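Gripper shootout, week one: we have a favorite (sort of)

Posted 29/05/2025

Well, the new fingers are finally on the arms and I've spent most of this week watching robots handle footwear. I can't complain!

Quick catch-up for anyone who missed the last post. Our little shop here in Driltusville has been trying to settle on one finger design for the two-arm bench. We had two in the running. The Tarkham set is the long, stiff one we've used since October, and the Travia set is shorter with a softer pad on the inside. Same arms, same controller, same job for both: pick up a slide sandal, move it to a shelf, put it down straight next to its mate. Easy for a toddler, a real pain for a gripper.

We ran 111 tries in all before I called a stop and went to find a sandwich. The Tarkham fingers got the sandal where it needed to go on 42 of their 50 counted runs, and that's better than I'd bet on (I owe Enda Horgan a coffee now). The Travia pads held on tighter, no question, but they kept dragging the strap sideways on the way down, so you'd get a nice firm grip and then a crooked landing. The leftover runs were warmups and one long stretch where I had the wrong settings loaded. My fault, moving on.

What surprised me is how much the strap matters. I had figured the sole would be the hard part. Nope! A wide strap gives the fingers a big target, but it also gives a little when you squeeze, and then the whole sandal swings. Enda wanted to come in from the toe end. I wanted to come in over the top. We tried both and argued through lunch, and for now we're going in over the top, with a slower close.

Overlapping pairs are still the worst of it. When one slide is lying across the other, the arm has to take the upper one without shoving its partner across the wood, and some runs go beautifully while others make me want to lie down on the floor. 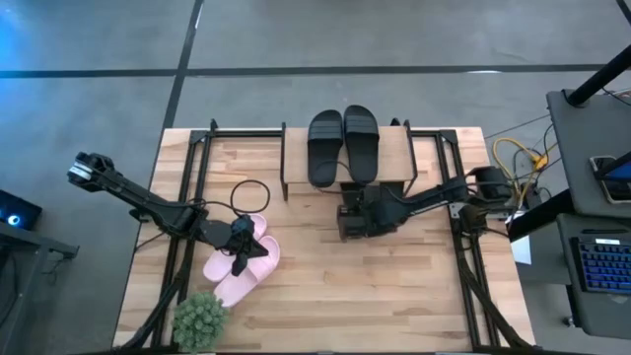 Cables are next on my list. I rerouted ours 3 times this week and I'm still not happy with how much slack there is near the wrist, so if anybody has a tidy way of doing it that doesn't involve a whole bag of zip ties, please write in. The folks at Ó Briain have offered to lend us a different set of clips and I've said yes before they could change their minds.

After that we go again with the softer pads trimmed down a bit, same sandals, same shelf. Enda thinks trimming will fix the crooked landings. I have another coffee riding on it.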